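Pre-Run Checklist: Wrist Camera Perception and Grasp Planner, Cloth Cell
July, Stasport controls team
3 min read

Complete before any autonomous run on the cloth cell. Comments are from the last check, done with Tikon as the planner and Biwott as the segmentation node.

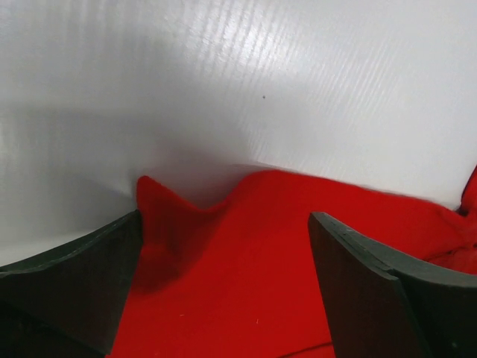
Glare is the main source of bad masks in this cell, so the perception items come first. Stop at the first FAIL and log it.

1. Exposure locked, auto gain off. PASS
Comment: Gain had reverted to auto after the update. Set back and saved to the startup config.

2. Cloth mask follows the cloth edge with no holes. PASS WITH COMMENT
Comment: Red on a pale, glossy surface separates well. Dark shadow next to a fold can be picked up as cloth. Check the mask at dips and corners by eye.

3. Reflections on the work surface excluded from the mask. PASS

4. Finger mask matches the fingers at open, half and closed. FAIL, then PASS
Comment: Old mask was 2 mm narrow on the right side. Regenerated and rerun.

5. Hand-eye calibration loaded, file date newer than last camera removal. PASS

6. Image to planner delay under 40 ms. PASS
Comment: Measured with logging on. Do not measure with logging off.

7. Planner rejects a grasp point outside the mask. PASS
Comment: Sent three bad points by hand. All refused with the correct error code.

8. Grasp force limit read back from the controller, not from the config file. PASS

9. Watchdog stops the arm when the camera stream drops. PASS
Comment: Killed the node mid-approach at reduced speed. Arm held position. Restart needs a manual reset, as intended.

10. Emergency stop tested from both stations. PASS

11. Log disk has room for 3000 frames. PASS
Comment: Old runs moved to the Saltilow share first.

Open items
Ticket 867: shadow pixels counted as cloth. Reduced speed only until closed.
Item 4 to be repeated after any change of fingers.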